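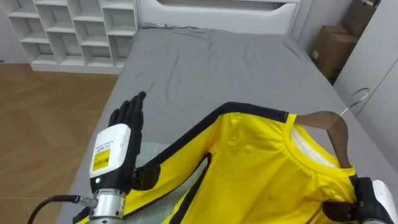

Bedroom garment tasks, second collection round
Preltura working gallery, updated 4/9/26

This page covers the bedroom portion of the Sasex set: 148 episodes recorded in one room with one bed, one wardrobe and one clothing rack. Each episode is a single demonstration, stored with head-view video and joint positions for both arms. Episodes with a dropped hanger are kept and tagged, and they are not used in the first training pass.

Bed surface, no arms in view. Two pillows in matching green plaid cases, stacked, on a light grey sheet. Views of this type are labeled "idle" and are used to check that the policy does not start a grasp with no garment present.
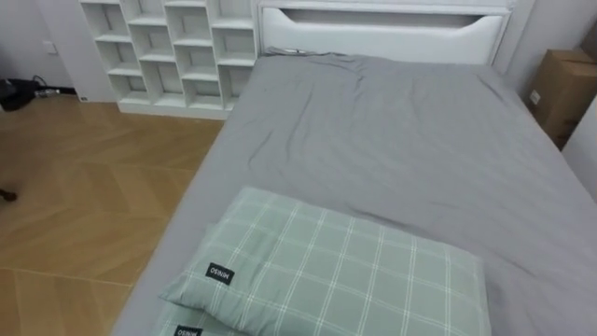 Label rules did not change from the June draft. A segment starts at first contact with cloth or hanger and ends when the fingers open. Segments shorter than 6 frames are merged with the one before. The full set now holds 2,375 segments, and 9 are still waiting for a second review.

Rack segments, yellow long-sleeved top on a wooden hanger, hand at the shoulder. The black sleeve stripe is a useful edge for the cloth tracker. Chrome on the bar produces highlights that the tracker sometimes takes for a hanger hook. 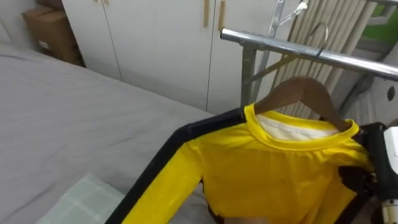
Hanger segments are split by hand, left or right, and a two-handed hold gets its own code. Files are in the Indska folder under "garment_bed" and "garment_rack".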